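Freitag, kurz nach neun, Tor zwei

Die Firma Clamer öffnet einmal im Jahr ihre Halle. Wer dort hingeht, sieht, wie Robotern das Aufräumen beigebracht wird.

Das Gewerbegebiet Corkham liegt hinter der Bahnlinie, und wer mit dem Bus kommt, läuft das letzte Stück an einem Reifenhandel und einer Großbäckerei vorbei. An Tor zwei hängt an diesem Freitag im August ein Blatt Papier mit einem Pfeil. Dahinter steht Zorica Spahić und verteilt Namensschilder. 115 Besucher haben sich angemeldet, mehr als im vergangenen Jahr. Damals kamen vor allem Leute aus der Branche. Diesmal sind Berufsschüler dabei, Mitarbeiter eines Pflegeheims und ein Rentnerpaar aus der Nachbarschaft, das wissen will, warum in der Halle abends so lange Licht brennt.

Clamer baut keine Roboter. Die Firma sammelt Bewegungen. Menschen nehmen Gegenstände in die Hand, legen sie ab, räumen sie ein, und alles wird aufgezeichnet. Mit den Aufnahmen trainieren Kunden ihre Steuerungen. Gegründet wurde der Betrieb von Larasati Saragih, die vorher Verpackungsmaschinen programmiert hat. »Da wusste ich immer, wo der Karton steht«, erzählt sie bei der Begrüßung. »In einer Wohnung weiß ich das nicht.«

Die Führung beginnt in einem Raum ohne Fenster, in dem die Festplatten ausgelesen werden. Viel zu sehen gibt es nicht. Othmane Kabbaj, zuständig für die Auswertung, hat deshalb einen Bildschirm aufgestellt, auf dem kurze Sequenzen laufen: eine Tasse wird umgedreht, ein Handtuch gefaltet, eine Schublade geschlossen. 2.000 solcher Sequenzen verlangt der Auftrag mit dem Namen Sikusano, an dem zurzeit gearbeitet wird. Er dreht sich um das Sortieren von Kleinteilen auf Tischen. Im Frühjahr lief ein anderes Projekt, Majimbun, bei dem nur Textilien gegriffen wurden. Es war schwieriger als geplant und wurde zweimal verlängert.

Einer der Berufsschüler fragt, warum man die Bewegungen nicht am Rechner simuliert. Kabbaj antwortet, das werde durchaus gemacht, auch bei den Kunden. Bei starren Teilen komme man damit weit. Sobald etwas nachgibt, sich verhakt oder unter etwas anderem liegt, würden die Ergebnisse schlechter. Ein Korb mit verschiedenen Kunststoffteilen sei für eine Simulation eine unangenehme Aufgabe, für ein Kind eine leichte.

Dann geht es in die Halle. Sie ist mit Stellwänden in Plätze unterteilt, jeder ist ein wenig anders eingerichtet. Auf einem steht eine Küchenzeile, auf einem anderen ein Kinderbett, auf mehreren nur ein Tisch. Die Einrichtung wechselt alle paar Wochen. Ein Greifer, der immer vor demselben Hintergrund geführt wird, liefert Aufnahmen, mit denen ein Roboter später in fremder Umgebung wenig anfangen kann. Also werden Tischdecken getauscht, Regale verschoben, Lampen umgehängt. Eingekauft wird auf Flohmärkten und bei Haushaltsauflösungen, das meiste davon für wenig Geld.

Farah Mandagi führt an diesem Vormittag die Arbeit am Tisch vor. Ihr Werkzeug ist ein Handgreifer mit einer Kamera daran. Wer es hält, bewegt die Glieder mit den Fingern, und die Kamera nimmt auf, was vor dem Greifer liegt. Einen Roboterarm braucht es dazu nicht. Das überrascht einige Gäste, die mit größeren Maschinen gerechnet hatten. Das Rentnerpaar ist eher erleichtert.

Mandagi arbeitet langsam. Sie fährt an ein Teil heran, schließt den Greifer, hebt an, wartet kurz und legt ab. Die Pause nach dem Anheben ist vorgeschrieben, damit sich in der Auswertung erkennen lässt, ob ein Teil sicher gehalten wird. Fällt etwas herunter, wird die Sequenz nicht gelöscht. Sie bekommt eine eigene Kennzeichnung. Fehlversuche seien gefragt, sagt sie, manche Kunden bezahlten dafür den gleichen Preis wie für gelungene.

An einem guten Tag kommt sie auf 144 verwertbare Sequenzen. Danach spürt sie das Handgelenk. Es gibt deshalb einen Wechselplan, nach dem jeder höchstens einen halben Tag am Greifer sitzt und die übrige Zeit Aufnahmen prüft oder Plätze umbaut. Die Mitarbeiterinnen des Pflegeheims erkundigen sich ausführlich nach diesem Plan, ausführlicher als nach der Technik. 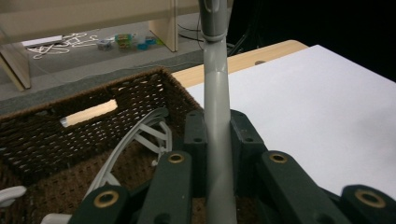 Dunkelgrüne Greiferglieder mit Messingösen am Arbeitstisch, daneben der Flechtkorb mit weißen Kunststoffteilen.

Nach der Vorführung dürfen die Besucher selbst greifen. Amirul Halim, der die Werkzeuge wartet, legt dafür ein zweites Gerät bereit und stellt sich daneben. Der häufigste Fehler zeigt sich schnell: Die meisten schauen auf ihre eigene Hand und führen den Greifer dann von der Seite heran. So gerät das Teil aus dem Blick der Kamera. Halim korrigiert mit zwei Fingern am Handgelenk und sagt nicht viel dazu. Eine Schülerin braucht mehrere Anläufe, bis sie einen Löffel am Stiel fassen kann. Danach will sie nicht mehr aufhören, und hinter ihr bildet sich eine Schlange.

Halim verbringt einen großen Teil seiner Zeit mit Verschleiß. Gelenke bekommen Spiel, Schrauben lösen sich, und schon passt die Stellung der Glieder nicht mehr zu den Messwerten. Jedes Gerät wird am Morgen geprüft und nach der Mittagspause noch einmal. In einer Schublade bewahrt er gebrochene Teile auf, nach Bruchstelle sortiert. Er holt sie gern heraus, wenn jemand fragt, und an diesem Tag fragen einige.

In der Kaffeeküche wird es am Mittag eng. Jemand möchte von Larasati Saragih wissen, wann der erste Roboter eine Wohnung aufräumt. Sie nennt kein Jahr. Einzelne Handgriffe halte sie für machbar, eine ganze Wohnung sei etwas anderes, und über den Preis habe man dann noch gar nicht gesprochen. Auch die Frage nach den Arbeitsplätzen kommt. Saragih verweist darauf, dass bei ihr im Moment mehr Menschen gesucht werden, als sich bewerben. Ob das in einigen Jahren noch so sein wird, lässt sie offen.

Ein Besucher aus dem Pflegeheim bleibt skeptisch. Ihm wäre schon geholfen, meint er, wenn ein Gerät zuverlässig Dinge vom Boden aufheben würde, mehr brauche er nicht. Kabbaj schreibt sich das auf. Vom Boden zu greifen sei bisher selten bestellt worden, sagt er, der Winkel sei ungünstig und das Licht meistens auch.

Am frühen Nachmittag sammelt Zorica Spahić die Namensschilder wieder ein. In der Halle werden die Stellwände zurechtgerückt, an zwei Plätzen läuft die Aufnahme schon wieder. Wer im nächsten Jahr kommen möchte, kann sich bei ihr in eine Liste eintragen. Das Rentnerpaar hat das schon am Vormittag getan.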